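About Brivar

Brivar is a commercial property company. We buy, refurbish and let small office and light industrial buildings, mostly to firms with fewer than 26 staff. We own the buildings we let and we manage them ourselves.

The business was started by Kwadwo Asamoah and Iestyn Lougher, who had worked together at a surveying practice called Undoto. Kwadwo dealt with lease renewals there and Iestyn ran the building surveys. Both of them kept meeting the same sort of tenant: a small firm paying for more floor than it used, on a ten-year lease it had signed in a hurry, with a service charge that went up every April. Their first purchase was a former print works with a leaking north roof. It took longer to fix than planned, and the first tenant moved in while the stairwell was still being plastered.

What we own

We have five buildings. Three are offices and two are mixed, with workshops on the ground floor and offices over them. The largest is Fiadzo House, which has 26 units on 4 floors. It was built as a single headquarters and stood vacant for a long time before we bought it. We divided the floors, replaced the windows on the road side and put in a second entrance so that deliveries no longer come through reception.

The mixed buildings have roller-shutter doors, three-phase power and a shared loading bay. Units in these are let to joiners, small food producers, repair firms, product designers and others who need a solid floor and somewhere to park a van. We don't let to vehicle body shops, as the extraction in these buildings isn't suitable.

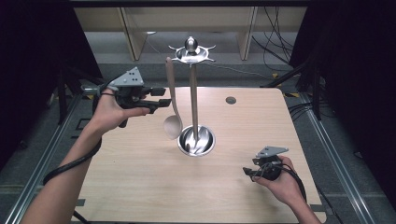 How we let

Our standard lease is three years with a tenant break at 18 months. We will agree a longer term if a tenant is paying for their own fit-out and wants the security. Rent is quoted per unit per month, and the quote includes buildings insurance, water, cleaning of the common parts and lift maintenance. Electricity is sub-metered and billed at the rate we pay. Business rates are the tenant's own responsibility, although many of our smaller units fall under the threshold for relief and we can show you where to apply.

We ask for a deposit of three months' rent. It is held in a separate account and returned within 26 days of the end of the lease, less the cost of any damage. A schedule of condition with photographs is agreed before the keys are handed over, and both sides keep a copy. Most of the arguments we saw in our previous jobs were about what a carpet had looked like several years earlier.

Tenants may paint, put up shelving and lay their own floor covering without asking. Anything that touches the structure, the fire doors or the wiring needs written consent - we normally answer within 5 working days.

Looking after the buildings

Repairs are handled by our own maintenance team, based at Fiadzo House. Faults can be reported by phone or through the tenant page. Heating, water and security faults are dealt with the same day where we can get the parts. Lifts and fire alarms are serviced by Nustesura under contract, and the dates of their visits are posted in each entrance hall.

We carry out larger works one building at a time and give tenants written notice of noise, scaffolding or loss of parking. The current programme is roof insulation, with roughly half of it finished.

Who we are

Kwadwo looks after lettings, leases and purchases. Iestyn is in charge of refurbishment and maintenance, and is usually the person who will show you round. Accounts and tenant enquiries are handled from the ground floor office at Fiadzo House, open from 9 until 5.

Brivar is privately owned and has no outside investors. We borrow against the buildings from one bank and have not sold any of them. We are interested in hearing from owners of vacant or part-vacant commercial buildings, including ones in poor repair, and are happy to deal directly or through an agent.

Page last updated 5 April 2022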